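Support > Gripper Trials > Frequently Asked Questions

Which gripper should I try first on a PC teardown?

We get this one a lot, and we're always happy to talk it through! If most of your work is drives and cards, start with the Pandport, which opens to 140 mm and forgives a sloppy approach. For processors and memory, go with the slim-fingered Lermont — it opens only 55 mm, but it fits where the bigger one simply won't. 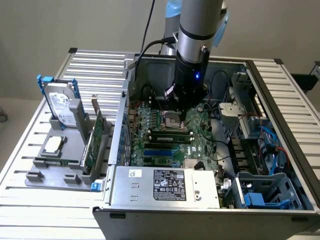 Gobnait Kinsella

With the fingers down over an empty CPU socket, watch the lever arm beside it, and keep an eye on where the gripper cable runs near the chassis wall. A tray next to the tower gives the processor and hard drive a place of their own.

Do I need a new controller to compare two grippers?

No, the one you have is probably fine. Save 2 tool profiles and switch between them — and please do re-teach your approach points after each swap, even if you're in a hurry.

Related questions
Choosing fingertips for small parts
Cable routing on the Doherty wrist mount
Returning a trial gripper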